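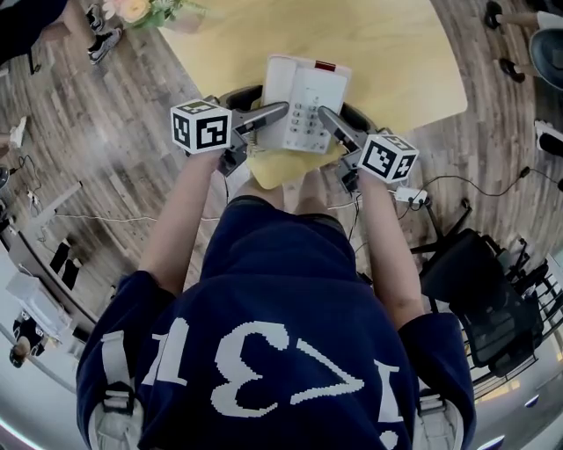
Cuiping Kong wrote in to ask whether a machine could take over wiping down the front desk, phone and all, and was told by a dealer that it would be possible within the year. Her own view was that it would take longer to clear the desk for the machine than to wipe it.

She is mostly right for now. The notes below go through the usual small chores of a home, an office counter and a workshop, with what a machine can be trusted to do in each and how to do the rest by hand.

Desk telephones

Machine: not yet. A telephone is an awkward object for two-finger grippers. The handset lifts off when pushed from the wrong side, the base slides on a smooth table, and the cord catches. Two grippers working from opposite sides can steady the base, but then neither is free to hold the cloth. A person solves this with one hand and a thumb.

By hand: unplug the line cord first if the phone allows it. Dampen a cloth with water and a drop of dish soap, wring it out well, and wipe the handset from the earpiece down. Do the keypad with a cotton swab, one row at a time. Never spray the phone itself. For a coiled cord, fold the cloth around it and pull along the length, holding the plug end still. If the coil has kinked, let the handset hang free and spin until it stops.

Tabletops

Machine: partly. A fixed arm can wipe an empty, flat table of known size. The Pladanik arm we had on loan in June covered a bare bench in 4 minutes and left a strip along the near edge every time. With objects on the table it stopped and waited. Rounded corners were also missed, as the wiping path was set up as a rectangle.

By hand: work from the far side toward you in overlapping strokes. On light wood, wipe with the grain and dry at once with a second cloth. Lift vases and look for a ring underneath before it sets. A fresh white ring often comes out with a warm iron over a dry cotton cloth, a few seconds at a time.

Floors

Machine: yes, with conditions. Floor robots are the one household machine in this list that can be left alone, provided that the floor has been prepared. Thin cables are the main cause of stops. Power adapters come second, shoes third. In the Marero workshop a floor robot ran for 22 days with cables tied up under the desks and stopped once. Before the cables were tied up, it seldom finished a run.

By hand: run cables along the wall or the underside of the desk with adhesive clips. Get adapters off the floor and onto a shelf or a bracket. Swivel chairs should be pushed fully under the desk, or turned so that the spokes of the base don't form a pocket the robot can enter and not leave. On plank floors, vacuum the joints by hand every other week. Robot brushes pass over them.

Folding cloths and towels

Machine: slow. Rectangular towels of one size can be folded by a two-arm machine if they are presented flat. Crumpled ones take several tries to find a corner. Zhiqiang Peng timed one at almost 11 minutes for a small stack and folded the same stack himself before the kettle boiled.

By hand: shake each towel once, fold in thirds lengthwise, then in half twice. Store cleaning cloths apart from dish cloths.

Sorting screws and small parts

Machine: yes, if you have the volume. The Pirkis feeder sorts by length and head and rejects what it can't read. Our last batch was 3,114 mixed screws, and the reject tray needed sorting by hand afterward. For a jar or two, the setup costs more time than it saves.

By hand: tip the jar onto a tray with a raised lip, pull out the washers with a magnet, and sort by head before length.

Cut flowers

Machine: no. Stems bruise under a grip firm enough to hold them.

By hand: change the water every second day, recut the stems at a slant, and strip any leaf that would sit below the waterline.

Before paying for a machine

Ask to see it do the chore on your own table with your own things left on it. Ask what it does when it drops something. Zou, whose counter unit we tried last, answered the second question plainly: it stops and sounds a tone until someone comes. Replacement pads for that unit are sold in pairs and should be washed without softener.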